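About Plallemham

Home
About us
What we teach
Getting here
Contact

Hello, and thanks for taking the time to find out who we are. Plallemham is a small school for household skills, and if that sounds old-fashioned to you, well, it probably is a bit, and we've never minded. We teach people how to wash, dry, fold, mend and put away their clothes. That has been the heart of it from the very beginning, and although we've added a short course on ironing and another on stain removal, laundry is still what most people come through the door for.

The school was started by Zanele Pillay and Gert Motaung, who had both spent years working in the linen room at a country hotel called Hosel, where they trained one lot of seasonal staff after another. They noticed that hardly any of the new starters had been shown how to use a washing machine at home. Plenty of them were in their thirties and forties. Some had shrunk every woollen jumper they ever owned and just assumed that was what jumpers did! So when the hotel closed its linen room and sent everything out, Zanele and Gert rented two rooms, bought a second-hand table and put a notice up at the library.

Twenty-four people turned up for the first course, which was rather more than the table could hold. We've moved once since then, to a bigger place with light floors and better plumbing, and as of this winter 1132 people have finished one of our courses. We still have the table.

What a first course looks like

People often ring us up before they enrol and ask what on earth they'd be doing for six weeks, so we'll try to explain it the way Zanele does on the phone, only shorter.

The first session is all about sorting. We ask everybody to bring a load of their own washing, the real stuff, whatever happens to be in the basket that morning. You learn a great deal from an ordinary heap of clothes. Pale things and dark things get separated, of course, but we also look at weight, at zips and hooks, at pockets (tissues are the great enemy) and at the little care labels sewn into the side seams. Gerrit Oosthuizen, who takes most of the morning groups, likes people to handle every piece and say out loud what they think it's made of before they read the label. It slows things down, and that's fine with us.

The second and third sessions are spent at the machine. We teach on top loaders and front loaders, and we go through the panel one button at a time. Modern machines have an awful lot of programs on them, and most households use three. We find your three. If it helps, we'll mark them with a bit of tape so that you can find them again without your glasses on - a trick Gert picked up from his mother, and one that a good many of our students have since taken home to their own parents.

We talk about how full is full. We talk about how much powder to use, and the answer is nearly always less than you're using now. Darks get a session of their own, and so do towels, on account of the arguments.
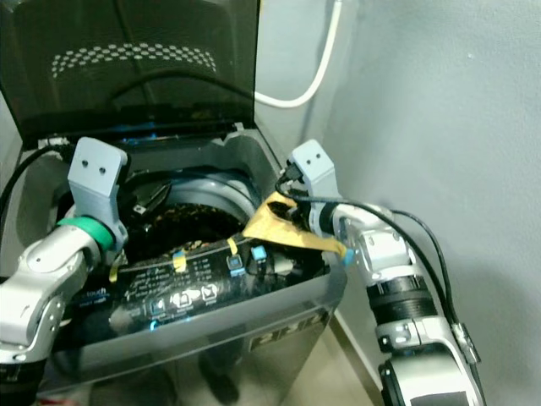
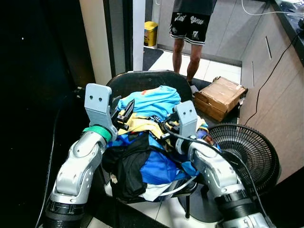
The washer with its lid up, and clothes heaped on one of our black chairs.

After that we move on to drying, and here the season decides a good deal. In a dry spell we use the lines out the back, and we'll show you how to peg a shirt by the tail so the shoulders keep their shape. When it's wet we hang things indoors on racks and talk about airflow, and about not draping heavy jeans over the one rack that has a bent leg. Kálmán Hajdu built our indoor racks from old broom handles and he is very patient with people who want to know how he did it. If you'd like the measurements, ask him at morning tea.

Folding comes last. It's everyone's favourite, which surprised us in the early days. There's something very pleasant about a tableful of people folding T-shirts and chatting, and some of the friendships made over the fitted sheet have lasted years.

The chair

We should say a word about the chair, seeing it comes up in every course. Nearly every home has one: the chair where clothes go when they aren't quite dirty and aren't quite clean. We don't tell people to get rid of it. Wian Ndlovu, our newest teacher, runs a single evening class on exactly this subject, and her advice is to let the chair exist but to empty it on the same evening each week, all the way down to the seat. Light blue, royal blue, black, pale yellow, it all comes off and it all goes somewhere. The class runs for 90 minutes and there is cake.

Who comes along

All sorts of people, really. We see students about to leave home, people recently on their own after a long marriage, new parents, and now and then a whole household that has decided to settle things once and for all. Groups are small and you don't need to know anything to begin. If you have trouble with stairs, standing or small print, please tell us when you book and we'll set the room up to suit you. There are always chairs, and there's a kettle.

Our fees are kept as low as we can manage. The six-week course costs $113, including powder, pegs and a printed booklet that Gert rewrites every couple of years and is never quite happy with. Single evening classes are $24. If the fee is a worry, have a quiet word with Zanele and she'll sort something out with you.

Coming up

The next six-week course begins in September, with a morning group and an evening group. Places go to people on the waiting list first, and after that it's whoever rings. You'll find us at 37 Tedesco Lane, behind the bakery, with parking on the street and a bike rail by the side door. Bring a load of washing and a bag to carry it home in.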